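Pavement delivery units at the Plikstead depot: questions from staff

Last revised 9/20/20

What is changing?
Parcels under the weight limit will go out on Murusine pavement units from December. Route planning and obstacle handling are being tested in simulation first. Heavier parcels stay on the hand rounds.

Will anyone lose their job?
No posts are being removed in this phase. Six walkers move to remote supervision. Each supervisor watches up to four units and takes over when one stops and asks for help.

What does a supervisor look at all day?
Mostly the forward view from the unit. Open paving is the easy part of the training course. Trainees learn to hold a line across it and to keep clear of lamp bases and bollards. 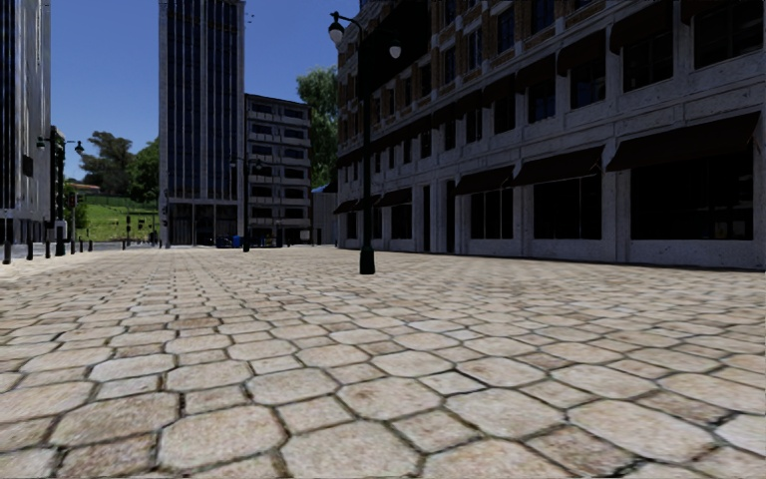
Guangming Zou asked at the depot meeting whether time at the screen would be paid at the walking rate. It will, with the outdoor allowance kept for 36 weeks. After that the allowance is reviewed.

How long is the training?
Each trainee completes 200 simulated runs, then shadows a qualified supervisor. Runs can be repeated without it going on your record.

Why is the view so low?
It matches the sensor height on the unit. Kerbs, hydrants and pole bases look different from there, and several walkers have found distances hard to judge at first. Allow a few sessions before asking for a change of settings. 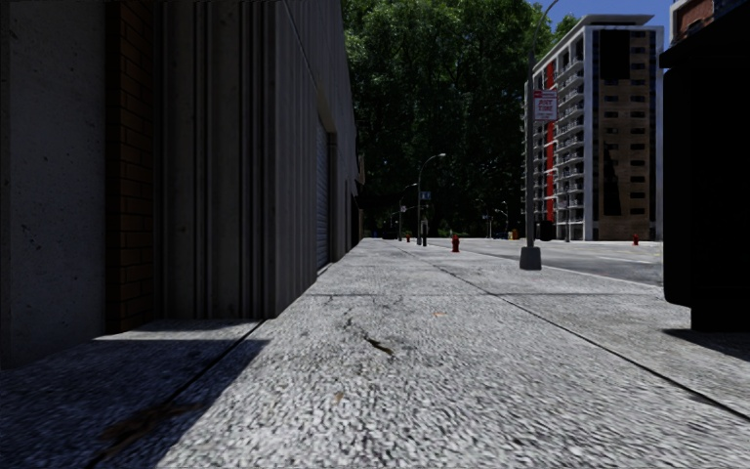 Simulated pavement run, low view, with shade along the building side.

Who is responsible if a unit blocks the pavement?
The supervisor on shift moves it or calls the street team. Fault reports go to the shift lead and are not used in appraisals.

Can I go back to walking?
Yes, at any point in the first 36 weeks, if a round is open.

Comments (3)

Shufen Cui
Four units each is fine until two stop together. Which one do we take first?

Benedek Vida
The one nearest a road crossing, according to the shift sheet. The other holds still and waits.

Baoshan Xiong
Screen breaks are missing from this page. Please add them.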